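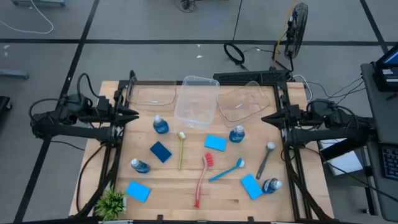

Student Projects / Work and Technology / Final Reports

Robots on the sorting table: what changes for the people standing next to it

I picked this topic because last July I had a summer job packing cleaning supplies into bins, and by the second week my hands were doing it without me. So when our class was told to find a workplace where automation was coming in and write about the people, I already knew what kind of work I wanted to look at. Birier is a small company in Valville that is teaching pairs of robot arms to sort household stuff into clear plastic bins. They let me come in and hang around for 5 visits, and everybody was really patient with me (I ask a lot of questions).

The job itself is simple to explain. You have a wooden table with dish soap bottles, sponges and brushes on it, all mixed up. There are bins at the back. Things have to go from the table into the bins, the right kind of thing in the right bin. A person can do it while talking about their weekend. Two robot arms need a lot of help before they can do it at all, and the help is where the people come in.

My first question was the obvious one - whose job is this going to take? At Birier the answer was a bit complicated. The project is called Gökçe, and the idea is that it ends up at a packing site in Vudville where sorting is done by hand right now. So the people I met are not the ones whose work would change the most. They are the ones making the change, and some of them used to pack for a living. I thought that was the most interesting part of the whole thing and I should have asked about it sooner.

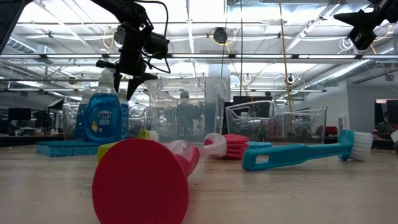
One of the operators had spent years on a packing line before this. She told me that what she misses is the company, because on the line you had people on both sides of you all day. What she doesn't miss is her shoulders hurting. Now she spends a shift setting out the table, starting a run, watching, stopping it when it goes wrong, and writing down what went wrong. She said she goes home tired in the head instead of tired in the back, and that she hasn't decided yet which one she likes better.

I also didn't expect how much of the work is making a mess on purpose. If the bottles were always put down in the same spots, the arms would only learn those spots. So somebody has to keep coming up with new ways to scatter things: brushes at odd angles, a sponge half under something else, a bottle on its side or standing up. Two of the operators have a kind of friendly contest over who can set the meanest table. I got to set one myself and was told it was much too neat!

During my visits I kept a tally of the runs I watched from start to finish, and I got to 179. I am not going to pretend that is proper research, and I didn't time anything, but it was enough to see some patterns in what the people do while a run is going:

They watch the brushes more than anything else, and they say the handles are the awkward part.
They talk less than I thought they would.
They almost always have a hand near the stop button, even the ones who have been there longest.
They say "come on" to it. All of them do it. I started doing it too.
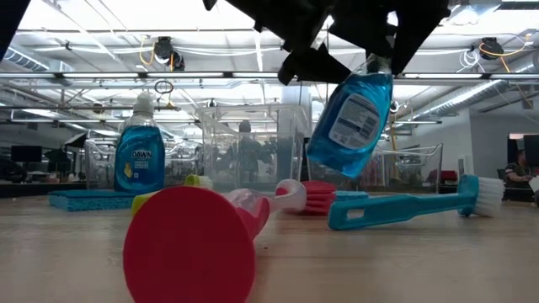 Page last changed: March 18, 2020

The soap bottles are a good case for how the work gets split up. A full bottle is heavy at one end and slippery, and if you grab it by the neck the rest of it swings. A person fixes that with their wrist and never thinks about it. Here somebody had to notice it, describe it in words, and then sit down with the others and agree on what a good grab even is. One operator said he had never thought so hard about picking up dish soap in his life, and he has three kids and a sink.

What this changes, I think, is who gets asked. On my summer job I was never asked how I picked things up. At Birier the former packers get asked all the time, and their answers get used. The pay is better than packing, from what they told me, but there are fewer of these jobs. The group I met was 10 people. A packing site has a lot more than that, and I don't see how every packer gets to become an operator. When I brought this up, people didn't get defensive, they mostly said they wonder about it too.

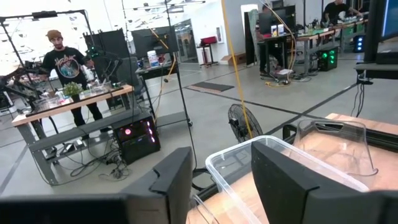 I asked everyone the same last question, which was whether they would want the arms next to them if they were still packing. Most said yes, for the boring or heavy part, as long as they could stop it themselves and didn't have to keep up with its speed. A couple said no, because once it is there your day gets planned to suit the machine. I had put "yes" in my own notes before I started and I am less sure now.

There are things I would do differently. I only talked to people on the Birier side, and I never got to Vudville, so the packers there are missing from this report and they are the ones it matters to most. I also wrote my notes by hand and lost a page from the second visit. If another student wants to continue with this next year, start with the packing site and ask them early, my request took weeks to get an answer and then it was too late.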